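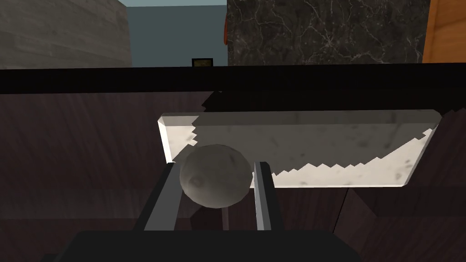

Svenja Fuchs has spent most of the winter trying to get a simulated robot arm to be less picky about what things look like, and she was in a great mood when I caught her in the Skunham lab kitchen. Her project is called Grarnis, and the idea is easy enough that even I could follow it (mostly!). You train the arm in a simulator, and every time the room reloads, all the surfaces get swapped at random. So one run has a stone-looking ball between the fingers and a white marble slab behind it, with black marble and orange wood farther back, and the next run might have none of that. "I want it bored by color," she told me. "If it has seen marble everywhere, it stops caring about marble."

I asked if the policy ever gets confused. She laughed and said I should talk to Gerasimos Lambrakis, who had to read the failure logs. He came over with his coffee and was less cheerful about it. They ran 544 test episodes with surfaces the arm had never been trained on, and it finished the task in 420 of them. "Which I like," he said, "but please don't write that we solved it." Okay, Gerasimos, I won't.

What he wanted to talk about was doors.

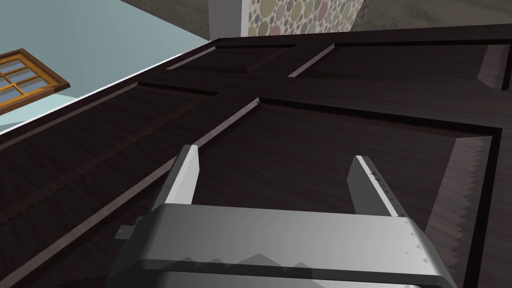 A big flat thing with panels is hard, he said, when the view is from right behind the fingers and the door fills nearly all of it. There isn't much to hang on to. Their first fix was to train longer, and that got them nowhere. The second was Svenja's, and it was to change the camera angle a little on every reload, along with the textures. She tried 30 degrees of tilt at first and "it was a disaster, it just waved at things." They settled on a much smaller range.

So what's next? Waltraud Steiner is setting up the real arm downstairs, and in April they'll load the same policy onto it with no extra training. I asked Svenja for a prediction and she wouldn't give me one. Gerasimos guessed it would need two tries, then changed his mind and asked if he could get back to me.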